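Sorting tips I brought home from the robot open day

In December I visited the open day at Fivbridge, where Stamatia Manolakis showed how robot arms learn to tidy a table. The program had done 2,683 practice rounds on the computer. I stayed 40 minutes and wrote down what is useful for my own workbench.

Small parts are easier to sort when the containers differ in colour and shape. I had 11 grey tins, all the same, and I always opened the wrong one. In the simulation there is a blue tray on the left and a yellow bin near the middle, and the left hand holds its small red cylinder just above the table, close to the tray. I now keep my screws in a low tray beside my left hand, and the offcuts go in a round bin. Please empty both before you start a new job. 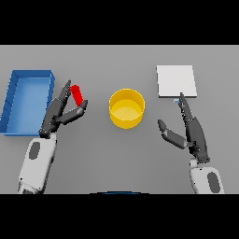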